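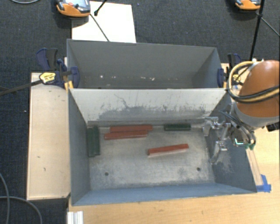
Front bin with the red and green blocks, rear bin clear.

10th February

Continued with the two metal bins in the Gesik room. I write down the state of things here so that whoever takes the bench next does not need to ask.

Blocks: three red and three green in the front bin. The reds are the slim straight bars, and two of them lie almost touching near the far wall. I want to have more space between them for the next layout. Two greens are side by side in the back left corner. The shorter green one is kept as part of the set, please do not change it for a long one from the Stukano box. I made this mistake in January and had to repeat two days of notes.

Bins: the floor of the front bin is scuffed and has whitish worn patches. The far wall is also scraped in its lower half. I tried a mild cleaner from Buvach on one small patch with a soft cloth, 20 strokes, and I could not feel any difference with the finger. So I consider these marks as wear and will not spend more time on them. No sandpaper, please. It would make new scratches and then old and new pictures are difficult to compare.

The two small holes in the floor near the front stay open. Somebody proposed to put tape over them, but tape edges lift after some days and collect dust.

Light: the lamp over the bench is now at 60 percent. At full power the bare metal was giving too much shine for my eyes. I wrote the value also on the card by the switch.

Storage: the spare blocks are back in the Lahlou cabinet, second shelf. I counted 47, and the list says the same number. The bag with chipped pieces is separate, with a paper label. It should not be mixed again.

To do:
Order new soft cloths, we have only 2 left.
Draw the next layout on paper before moving any block.
Ask if the rear bin can be changed for one with the same wear as the front one. I do not know yet if we have such a bin in the store.
Copy the January notes in the shared folder.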